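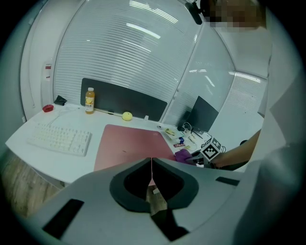 Turn the speed down before you change anything else, says Plusora. But the whole thread is worth reading, so the original post comes first.

Hand-held gripper demos: how do I get smoother grasps on soft stuff?
Posted Sunday by Traltar

Hi all! I've been teaching a tabletop tidying task with a pair of hand-held grippers, one per hand, and I'm having way more fun than I expected. Bottles and balls are going great. The trained policy reaches, closes, lifts, and sets them down almost like I would. Cloth is another story. It pinches air just above the fold, or it gets a corner and lets go halfway. I have 917 demos so far and maybe a third of them have cloth in them. Do I just need more, or am I showing it wrong? I'm also wondering if I should switch to driving the arm remotely for the cloth part.

Plusora
Great project! I'd bet on the way you're showing it. When we do a task by hand we rush, and we fix little mistakes without noticing. Play back ten of your cloth demos at half speed and watch the fingers. Mine were closing while my wrist was still dropping, so the robot learned to close early (it was only copying me!). What worked:

Come down, stop for a beat, then close.
Go a little deeper into the bunch than feels needed.
Keep the marker cube on each gripper facing whatever camera tracks it. If you roll your wrist and hide it, toss that take.
Drop the cloth in a new heap every time. I got lazy and folded it the same way for a whole afternoon, and the policy was lost on anything else.

I threw out a big pile of old takes, recorded fresh ones, and it was so much better. I'd stay with hand-held too. You'll get a lot more done in an evening.

Esorton
more data. I have 3,329 and it still misses sometimes lol

Chukwu
I like remote control for cloth, so I'll speak up for it! You only see what the robot's camera sees, so you can't cheat by peeking around the gripper. It's slow, and my first 4 tries were awful, but every one was a motion the arm could really do. You could mix them: hand-held for most of it, then a small remote set for the grasps that keep failing. Also record some recoveries. Miss on purpose, back up, try again. Those are my favorite ones to make.

Related
Two grippers or one for a first project?
My marker tracking jumps when I turn my wrist
How long should one demo be?
Remote control lag: what can you live with?
Sorting over 2,000 takes without losing your mind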